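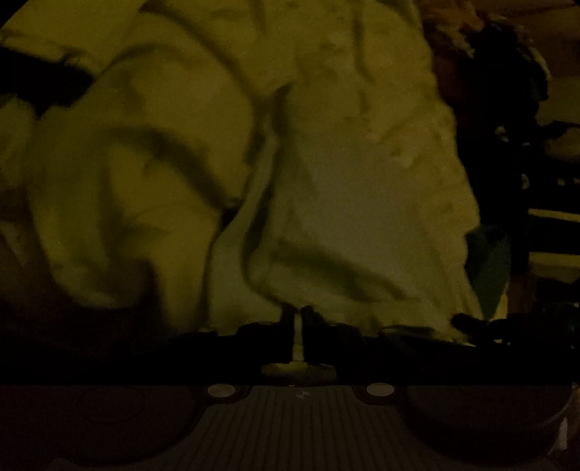 Last modified: 10 May 2021
3 min read

From: Manju Goel
To: equipment list
Subject: Re: gripper budget, again

Replying below Balthasar's message, which I have trimmed, as it had grown a tail.

> Balthasar Sutter wrote:
>
> I still don't see why we need a second hand-held gripper before August.
> The first one cost us 1389 and it spends most of its life in the cupboard.
> If the bedding work is as slow as people say, the money should go toward
> the arm. Also, can someone tell me what the 427 on the last sheet is for?
> It just says "misc, soft."

The 427 is fabric. Sheets, blankets, two duvet covers and a thing Keyvan bought that may be a tablecloth. "Misc, soft" was my wording and I stand by it, but I'll split the line out so you can object to each item separately.

On the gripper. It lives in the cupboard because there is one of it and three of us who want it, so whoever has it last puts it away and the others give up and do something else. I know how that sounds. Deirdre had it for most of last month on the blanket folds and I got one afternoon. Elsie has been writing the labeling guide from other people's recordings, like someone reviewing restaurants through the window.

Anyone who thinks cloth is the easy part should spend an hour on it. You bring the fingers up to a big heap of bedding, there are folds going in every direction, and you have to decide which bit is an edge and which is just a wrinkle with ambitions. In poor light it's worse. Which brings me to a cost that isn't on anybody's sheet: lamps. I priced a pair of plain clamp lights and they come to less than we spent on coffee filters. Please can we just buy them.

As for putting the money toward the arm — I'm for the arm. I have been for the arm since before Grekberg sent the first quote, and I was for it after the second quote, which took some loyalty. But their lead time is long and the arm will want recordings to learn from on the day it comes through the door. If we wait, we'll have a very expensive coat stand until the fall.

What I'd propose:

1. Buy one more gripper now, same model. Skomico will hold the old price if we order this month. I have that in an email, for once.

2. Spare finger pads, a set of 10. We have been through most of the ones that came with the first unit and I'm tired of asking Keyvan where he hid the rest.

3. The lamps.

4. Leave the arm line exactly where it is. Don't raid it, don't top it up. Chang wants to see the same number there in August as was there when she approved it, and I would like to give her that small pleasure.

The mounts for the second unit can come out of what's left under Rillodness. Elsie checked and the heading covers "fixtures and fittings," which a mount surely is if you say it with a straight face.

Things I don't have yet: a written warranty from Skomico (they say "standard," and when I asked what standard meant they said "the usual one"), and shipping. Last time shipping was quoted after we'd ordered and it wasn't a happy morning.

Balthasar, if you still think it should wait, come and take a turn on the blankets first. Deirdre says she'll give up her slot. She was quite quick to offer.

Otherwise I'll send the order form to Keyvan for his signature and he can lose it in the normal way.

Manju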